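Voltei ontem da visita à Kavilura e ainda estou com a cabeça cheia! A turma era pequena, o percurso durou uma manhã inteira e, antes de qualquer braço se mexer, tivemos de ler e assinar a folha de regras (duas páginas, letra miúda, li tudo, juro). Distância mínima, quem pode carregar no botão de paragem, o que fazer quando uma embalagem cai. Na bancada passavam-se artigos de higiene para caixas de plástico, e eu colada àquilo.
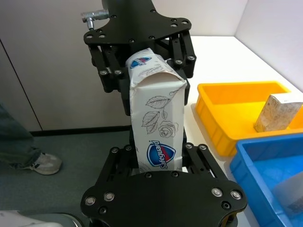 O que mais me interessou foi a regra das embalagens amolgadas: se a cartonagem perde a forma, regista-se e só depois se decide se volta ao ensaio. A Rongrong Lei, que nos guiou, contou que em julho vão rever esse ponto com a Tessier, que quer um limite de força escrito para cada tipo de artigo. Já fizeram mais de 400 ciclos com a versão atual e o caderno de ocorrências é uma delícia de ler (sim, eu sou dessas). Outra coisa que vou copiar para a nossa oficina: com dois braços na mesma mesa, um só entra na zona do outro depois de este largar a peça e recuar. 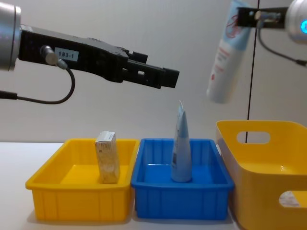

Segundo a Rongrong, essa regra da zona partilhada foi a que mais discussão deu, e ainda há quem a ache lenta demais. Eu cá prefiro lenta!

894 visualizações · 20 partilhas

Comentários

Benuvell: A folha de regras é pública ou só a dão na visita?

Kandbridge: Nós usamos a mesma ordem de entrada, mas com o recuo medido no chão da bancada.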